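Weva: a two finger gripper arm, built in a shared workshop
Final report, Group 4
Po-yen Tsang, Jui-lin Yu, Mingxuan Yu
Supervisor: Chin-lung Su

1. What we set out to do

Small arm, parallel gripper, camera at the wrist. Bolted to a bench at the Pendemitz workshop, picks things up off the bench and puts them somewhere else. We called it Weva. The original proposal also had voice control in it, dropped in week two when we saw the parts list.

Budget was 531 dollars for everything. Went over a bit on servos, Mingxuan covered the difference and has been paid back.

2. Mechanical

Base is a plywood box with sandbag inside. First version tipped over when the arm reached straight out. Second version is wider and clamped on two sides, no tipping.

Arm links printed at the workshop, PLA, 30 percent infill. The shoulder link cracked along a layer line in November so we reprinted it lying flat. Should have done it that way to begin with. Elbow link is still the first print.

Gripper went through three designs:
- hooked fingers, from a free model. Jammed on anything round.
- flat fingers on a rack and pinion. Worked, lots of backlash.
- same flat fingers, shorter rack, printed a bit tighter. Kept this one.

Flat fingers are boring but easy to model and easy to reprint. We glued rubber strip on the inside faces of the real ones. The strip is not in the simulation model.

3. Electronics

Six hobby servos, one driver board, separate supply for the servos. We tried running everthing off one supply at first and the controller reset whenever the shoulder moved. Separate supply plus common ground fixed it. Wiring is messy around the elbow, cable ties only.

The camera is a cheap USB one on a printed bracket behind the palm. The bracket moves if you bump it and then calibration is off. Needs a second screw, see section 7.

4. Software

Python for the most part. Jui-lin wrote the motion code, Po-yen did the simulation and the object detection. Po-yen's laptop renders slow so we kept shading low and objects simple.

Reasons for simulating: workshop closes at 9 pm and we only had the bench for two evenings a week. Also broke two servos by driving the arm into the bench. Cheaper to do that on a screen.

The pick routine:
1. move to a home pose over the bench
2. find object, estimate the center
3. line up the open fingers
4. come down, close, lift
If step 2 loses the object it goes back to home and starts over.

5. Tests

We ran 50 picks in simulation with random object positions. Then 21 on the real arm with a foam tube, a tape roll and a plastic cup. The real arm got 14 out of the 21. Most of the misses were the cup, it slides.

Main trouble in simulation was getting close. From the home pose the detector is fine. Near the object the wrist camera only gets part of it and the center estimate jumps to one side, so the fingers end up lined up with nothing. Big objects are worse than small ones. Large dark things standing near the arm also mess up the detector, it was picking up their edges. 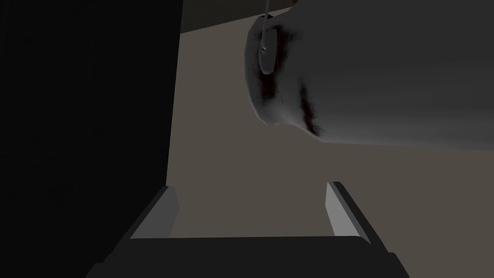
Figure 1. Simulated wrist view, fingers open, grey cylinder at upper right and not yet between the fingers.

Fix was to stop updating the center below a set height and trust the last good estimate. Crude. Works if the object doesnt move.

6. Who did what

Po-yen: simulation, detection, figures
Jui-lin: motion code, wiring
Mingxuan: CAD, printing, budget, most of this report
Yao-tsung Yuen from the workshop showed us how to use the drill press and lent us clamps.

7. Still to do

- second screw on the camera bracket
- redo elbow wiring
- put the rubber strip in the sim, friction is a guess right now
- try a wider lens
- the stop button works but it is on the wrong side of the bench, have to reach past the arm

Code and print files are in the group folder. The gripper file marked "final" is the old one, use "final_b".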